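Fanley House Residents' Association
Minutes of the furniture and fittings meeting, September

Held in the ground floor common room, starting at 7.15 pm.

Present: Ghada Sayegh (chair), Nour Nasrallah (minutes), residents of flats 3, 5, 8, 11, 12 and 16.
Apologies: flats 2 and 9.

1. Minutes of the last meeting

Agreed as a correct record, with one change. Under item 4 the coat hooks were put down as going by the back door. They are to go by the front door. Nour has corrected the copy in the folder.

2. Matters arising

The blind in the common room has been rehung and now goes all the way down. The spare bracket is in the envelope pinned inside the meter cupboard.

The piano stool has gone to flat 11 on loan. Flat 11 will return it if the piano is ever tuned.

The noticeboard key is still missing. Flat 5 thinks it may have been handed in with the old shed keys. Ghada to look through the shed keys before the next meeting. If it isn't among them we will change the lock.

3. Bedside cabinets for the guest room

Most of the meeting was spent on this item.

Ghada reminded everyone that the guest room is booked by residents' families and that the present bedside tables have no storage. Visitors put things on the floor or the window sill. It was agreed last time to replace both tables with small cabinets, each with one drawer, and to look at quotes at this meeting.

Two quotes had come in.

Grustov: painted cabinets, white, with the drawer on wooden runners. Delivered flat. We would have to put them together ourselves.

Saab: wooden cabinets in a light oak colour, made up before delivery, with the drawer on metal slides. Dearer than Grustov. Delivery is included if we can take both cabinets together.

Flat 8 spoke in favour of Grustov on cost. The painted finish would also go with the wardrobe. Flat 12 said the wardrobe is cream and a white cabinet next to it would make it look dirty. Flat 3 said the wardrobe should be replaced in any case. Ghada said the wardrobe was not on the agenda.

Flat 16 asked about the runners. The chest in the hall has wooden runners and sticks every winter, and people have pulled the knob off it more than once. Flat 16 would pay more to avoid that. Flat 5 agreed. Flat 8 said candle wax cures sticking. Flat 16 said that it had been tried on the chest and had lasted a fortnight.

Nour passed round a picture of a cabinet in the same style as the Saab quote, with the drawer open and one of its slides showing.

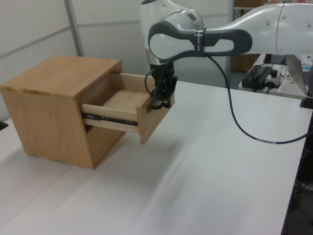 3.1 Points raised on the style of cabinet

Colour. Flat 12 liked the warm colour of the body and asked whether the paler wood of the drawer would darken to match. No one present knew. Nour to ask Saab. Flat 3 had no objection to the two shades and said most drawers are a different wood inside.

Slides. Flat 16 was pleased to see a ball-bearing slide. Flat 11 asked whether a black slide would show when the drawer was shut. Ghada said it should not, but Nour will check this for the cabinets we would be getting. Flat 5 asked whether the slides could be bought separately if one failed. Nour to ask.

Handles. The meeting preferred a small round knob to a bar. Flat 8 did not want anything that would catch on a dressing gown. Nour to ask Saab what knobs are offered and whether they can be fitted before delivery.

Top. A flat top was preferred. Flat 3 asked for a lip to stop glasses of water sliding off. This was discussed and not taken up. It was agreed to buy coasters.

Inside of the drawer. Flat 12 offered to line the drawers with paper. Accepted with thanks. Flat 12 will wait until the cabinets have been in the room for a while in case there is any smell of varnish.

Height. The top of the mattress is higher than it used to be since the new base was fitted. Flat 11 pointed out that a low cabinet would be hard to reach from bed, particularly for older visitors. Nour to measure from the floor to the top of the mattress on both sides of the bed and send the figure to Saab before ordering.

Width. The gap on the window side is the narrow one. The cabinet there must not be wider than 40 cm or the radiator valve cannot be reached. Flat 5 asked that this be minuted clearly, as the valve was blocked for most of last winter by the laundry box.

3.2 Decision

Proposed by flat 16, seconded by flat 5: that we order 2 cabinets from Saab, subject to satisfactory answers on height, width and the knobs. Carried. Flat 8 voted against and asked for this to be recorded.

The cost will come out of the guest room account, which is made up of the overnight charges. No extra payment will be asked of residents.

3.3 The old tables

Flat 9 had sent a note asking for one of them for plants. Agreed. The other will be offered on the noticeboard for two weeks and after that taken to the charity shop. Flat 3 asked whether the lamp with the green shade went with the tables. It does not. Both lamps stay in the guest room.

4. Care of drawers and cupboards in shared rooms

Following on from item 3, Ghada suggested a short note for the guest room and the common room. The following was agreed and Nour will type it up.

Please open drawers by the knob and close them fully before you leave the room.
Please don't leave a loaded drawer hanging open.
Wipe spills from wooden tops straight away with a dry cloth. The cloths are under the sink.
Do not use spray polish. Use the Rino wax in the cleaning cupboard, and only a little of it.
If something sticks or comes loose, write it in the repairs book. Please don't force it.

Flat 8 asked that the note be no longer than one side and that it not be laminated. Agreed.

5. The hall chest

Flat 16 asked whether the chest in the hall could have metal slides fitted now that we had agreed to have them in the guest room. Flat 3 said the drawers in the chest are not square and slides would have to be packed out on one side. Flat 11 did not want an old piece of furniture altered.

It was agreed to leave the chest as it is for now. Flat 3 will take out the top drawer, sand the runners and put it back. The bottom drawer has the Christmas lights in it and can wait until December.

The knob that came off is in a jam jar on top of the meters. Flat 3 will glue it back at the same time.

6. Common room kitchen corner

The cutlery tray has been taken out and washed. There are now plenty of forks but hardly any teaspoons. Residents are asked to check their own drawers for teaspoons with a blue handle.

The cupboard door under the kettle has dropped on its hinge. Flat 5 has tightened the screws but the holes are worn. A longer screw is needed. Flat 5 to buy a packet and give the receipt to Ghada.

Flat 12 asked whether the tea towels could be washed by rota. There was no great wish for a rota. Flat 12 and flat 11 will do them between them until Christmas.

7. Delivery day

If Saab can give a date, someone will need to be in to open the side gate. The front steps are not suitable for carrying furniture. Flat 8 is at home most mornings and offered to do this. Ghada thanked flat 8.

The guest room must be clear on the day. Nour will block it out in the bookings diary for the night before and the night after. The rug should be rolled up and put in the wardrobe. Packing from the cabinets is to be flattened and put in the paper and card bin, not left beside it.

Before the delivery note is signed, both cabinets are to be checked for marks, and each drawer pulled out and pushed in again. Any damage is to be written on the note.

8. Any other business

Flat 3 asked that the wardrobe be put on the agenda for the next meeting. Agreed.

Flat 11 has a mirror to give away, oval, with a small chip at the bottom. It may suit the guest room. Ghada and Nour will look at it.

Flat 5 reported that the bulb on the second landing has gone again.

Actions

Ghada: look for the noticeboard key. Look at flat 11's mirror with Nour.
Nour: measure bed height and send to Saab. Ask Saab about width, knobs, spare slides, whether the slides show when shut, and whether the drawer wood darkens. Type up the care note. Block out the guest room once a date is known.
Flat 3: sand the top drawer runners in the hall chest and glue the knob.
Flat 5: screws for the cupboard door.
Flat 8: side gate on delivery day.
Flat 12: drawer lining paper, after delivery.
Flats 11 and 12: tea towels.

The meeting closed at 8.50 pm. The next meeting will be in the common room once Saab has replied. Nour will put a notice up by the post boxes, as the noticeboard is locked.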